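From: Ifeoma Okonkwo
To: wusa-grasping list
Date: Monday, October 1, 2018
Subject: Re: [wusa-grasping] width estimates on blank backgrounds

On the list last week, the Embridge group wrote:

> We tried your width method on our own recordings and got good numbers
> on the cluttered bench, but the estimate drifts as soon as the tool is
> over a plain tabletop. With nothing in the view to lock on to, the
> opening comes back too small, and it jumps when the shadow moves. Are
> you masking the background? And are you still training on the August
> set, or has that been replaced? We would like to know before we collect
> more of our own.
>
> Also, is the Kariuki baseline in your table the one with the fixed
> threshold, or the later one?

Taking these in order.

We do not mask the background. We tried it in the spring and dropped it, mostly because the mask was cutting away part of the fingers whenever they were dark against something dark. The network gets the full view from the camera on the hand-held gripper and has to return one number, the distance between the fingertips. The label comes from the encoder at the joint.

The drift you describe is real and we see it too. On our side it came from the shadow between the fingers. Over a pale surface the shadow has soft edges and no clear end, and the first version of the network was using it as a cue for how far apart the fingers were. That works fine as long as the light stays where it was during collection. Move the lamp and the estimate goes with it.

You can check whether you have the same problem without retraining anything. Take a view with the fingers open over a blank surface, paint over the shadow with the surface color, and run it again. If the number changes by more than your normal noise, the network is reading the shadow. Ours did. After that, paint over one fingertip and compare.

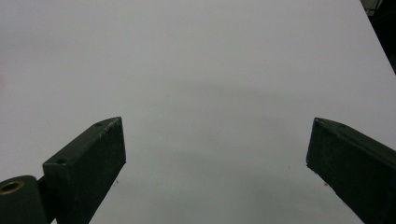

Fingers open over a plain white surface, with the soft shadow between them.

Views like this are the ones we now add to every training set. They look useless, and for a long time we threw them out as dead time between grasps. Leaving them out was the mistake. With an object in the grip, the network can get a decent answer from the object's size, and it never has to learn where the tips are. With nothing held, the fingers are the main thing left to go on.

What we changed:

We recorded 1,000 blank views on pale surfaces, with the opening spread evenly across the full range. Before that, almost all of our wide-open views came from the moment just before a grasp, so "wide open" and "object ahead" always showed up together.

We moved the lamp during recording. Two lamp positions were enough to break the link between shadow and width. We tried adding more and it made no difference we could measure.

We added brightness changes in training, but only mild ones. Strong ones washed out the finger rims, and the scuffed edges seem to be a useful cue. That last part is a guess from looking at the saliency maps — I would not put it in a paper yet. It does raise the question of what happens with a fresh pair of fingers, and we have not tested that.

Training took 60 epochs, the same as before. The drift over blank surfaces is gone for both lamp positions. Results on cluttered scenes are the same as they were, within noise. Under a third kind of light, from a window, it still drifts a little toward the small side, so I would not call this solved.

On your other questions: yes, the August set is still the base, and the blank views are a separate folder on top of it. Please keep them separate in your copy too, so that we can compare runs. The Kariuki baseline in the table is the fixed threshold one. The later one needs a calibration step that we never got running on the Tinard tool, and I would rather leave it out than report it half working.

If you are collecting soon, I would record the blank views first. Sweep the fingers slowly from closed to open and back, over whatever table you normally use, then move the light and do it again. Please note the lamp position in the log. We did not do that for our first batch and had to record it over.

The shadow test script is in the tools folder of the Wusa repository. It expects the views and a width column in the log, nothing else. Send me the plots if yours look different from ours.

Ifeoma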